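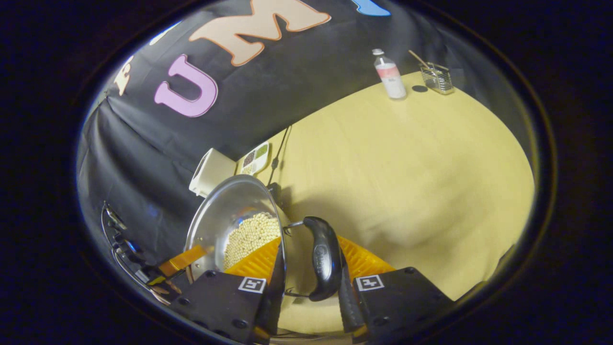
El parte de incidencia que rellené aquella semana tenía una casilla llamada «Causa raíz» y le cabían, contados, 174 caracteres. Yo necesitaba bastantes más, así que puse «deslizamiento» y seguí con mi vida. Lo que no cabía lo cuento en este blog, que para eso lo pago.

Para los que llegáis nuevos: trabajo en Urnska grabando demostraciones de cocina con pinzas de mano. Una persona hace la tarea, la pinza registra la apertura de los dedos y el movimiento, y luego un brazo aprende (o eso dice la presentación) a hacer lo mismo sin persona. Llevábamos 621 episodios del lote de legumbres cuando Tove Overgaard me llamó a su mesa con esa voz suya de haber encontrado un pelo en la sopa.

En el episodio 176 el mango giraba. Poco, 4 grados según la trayectoria, pero giraba dentro de los dedos mientras el registro juraba que la pinza estaba cerrada y quieta. Un agarre perfecto, según los números. Según el vídeo, una olla que iba inclinándose por su cuenta con toda la soja dentro.

Lo primero que hice fue culpar al software, por tradición. Vilhjálmur Bundgaard, que mantiene Nultetti y se toma estas cosas como algo personal, me devolvió el aviso en veinte minutos con una sola palabra: «mecánico». Lo segundo fue culpar al operador de ese día. Miré la hoja de turnos. Era yo.

El fallo estaba en el acople del dedo derecho. Un tornillo había cedido lo justo para que el dedo bailase bajo carga, y el sensor de apertura va montado antes del acople, de modo que mide lo que hace el motorcito de su lado y se desentiende de lo que pase en la punta. Con una taza vacía no se nota nada. Con un recipiente de acero que pesa más por un extremo que por el otro, el mango hace palanca y el dedo obedece al mango. La almohadilla estriada naranja agarra muy bien, eso no se lo discuto, pero agarra pegada a una pieza que se mueve. En las tomas a dos manos, con la segunda pinza sujetando el borde derecho de la olla, el problema desaparecía por completo, y como casi todo lo que yo revisaba a ojo eran tomas a dos manos, me pareció que la cosa iba estupendamente. 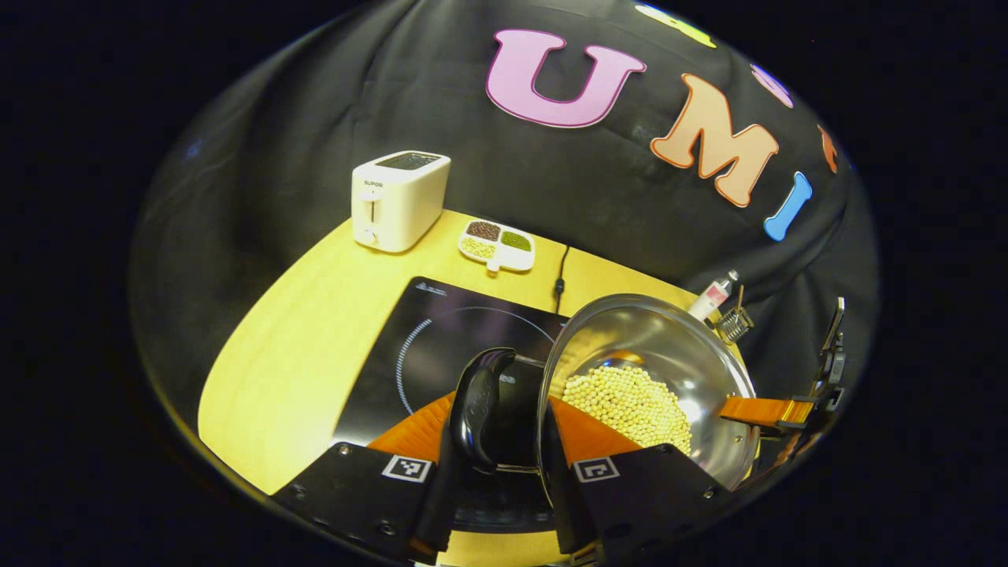 Lo de la seguridad merece párrafo aparte, porque fue donde me puse serio, cosa que en la oficina todavía comentan. Una pinza que miente sobre su agarre es una molestia cuando lo que se cae son legumbres. Con la placa de inducción justo debajo del recipiente, la cuenta cambia: el guion de la fase siguiente, la que llamamos Eynon, incluye agua caliente, y el operador tiene las manos a un palmo. Pedí que se aplazara. Me preguntaron cuánto. Dije que hasta apretar un tornillo, y la reunión duró una hora y cuarto.

Lo que hemos cambiado, por si alguien usa un montaje parecido: marca de pintura en cada tornillo del acople, de las que se parten si gira; prueba de palanca al empezar el turno, con peso colgado del mango; y nada de líquidos con una sola pinza hasta nuevo aviso. Tove añadió un control que compara la apertura con el giro de los marcadores blancos y negros y salta si no cuadran. Ha saltado ya dos veces. Una fue otro tornillo. La otra seguimos mirándola.

Los episodios afectados se quedan fuera del conjunto Tarkine, aunque el 176 lo he guardado en una carpeta aparte. El acople nuevo llega en junio, según el proveedor, que no ha precisado de qué año.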